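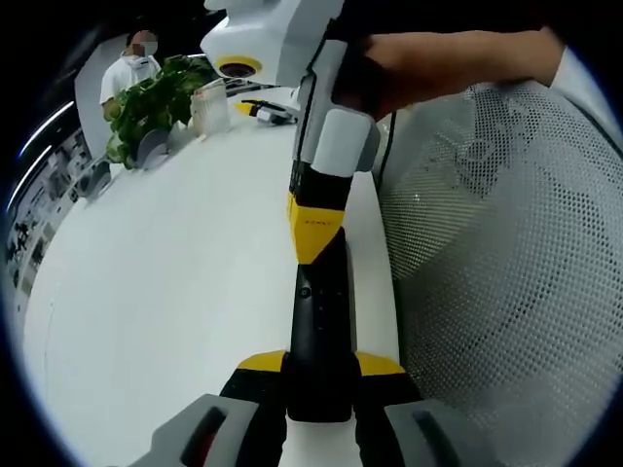

Gripper over a white tabletop.

Datasets > Economy > Central banking > Prirnurlow

Overview | Files | Card | Discussion

# Prirnurlow: central bank rate statements

Prirnurlow holds 2757 policy statements from central banks in emerging markets, each with a label for how independent the decision looks. Read "looks" literally. The labels come from press releases, and a bank under pressure from its finance ministry rarely says so in a press release.

## Contents

- `statements.csv` – full text, bank code, month
- `labels.csv` – 1389 statements read by two people
- `disputed.csv` – 158 statements where the two readers disagreed

The remaining labels were produced by the Palomino keyword list. I would not cite them. Palomino treats "price stability" as a sign of independence, and every bank uses that phrase, including the ones that cut rates the week before an election.

## Known problems

Translations vary a lot. Up to 6 versions of one statement can appear, and Ridell's deduplication misses the ones with a changed headline.

Governors' departures are not coded. The Gresport release claims they are – the column exists, but it is empty.

## Use

Fine for teaching or for testing a text parser. Anyone planning a ranking of banks by "independence score" should read `disputed.csv` first.

Last edited in February

4 comments · 11 shares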